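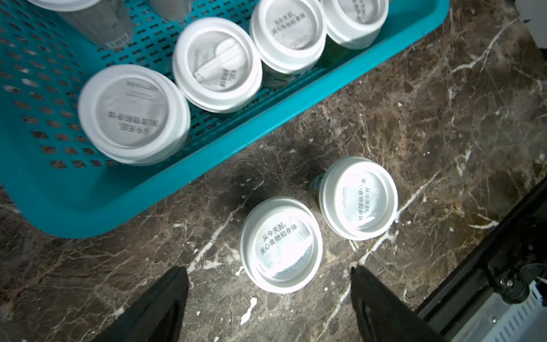
A wet afternoon at the Skotstead Food Packaging Fair

I only went because my sister-in-law had a spare pass and I'd been looking for cups for my soup stall anyway. Skotstead is 25 miles from me, the bus takes forever, and it poured the whole way. I got in a little after one with soggy shoes and went straight for coffee (four dollars, and pretty good!).

The hall is bigger than it looks from the parking lot. There were 274 stands this year, according to the map, and I'd guess I made it past half of them before my feet gave up.

Lids, lids, lids

My favorite stop was Hsueh, stand 2202, way in the back by the loading doors. They do printed lids, and I spent far too long there asking about ink and minimum orders. I have a real soft spot for a lid with a message on it. One line I liked was 从今天起, 关心食物和身体, meaning something like "from today on, care about food and the body" — so much nicer than a warning that soup is hot. The smallest run they'll do is 24 boxes, and that's more than my garage can hold, but I took the price sheet.

Peditz had paper bowls and a very long line for free tote bags. I skipped it and regretted that later when I was carrying six catalogs in my arms.

The talk

At three I sat in on Morfudd Prydderch talking about running a lunch counter for two decades. She was funny and blunt, and she went over by a good 15 minutes without anyone leaving. Her advice on pricing soup: add up everything, including the spoon and the napkin. I've been forgetting the napkin for years.

I missed the Tronico label printer demo and caught the ten past five bus home.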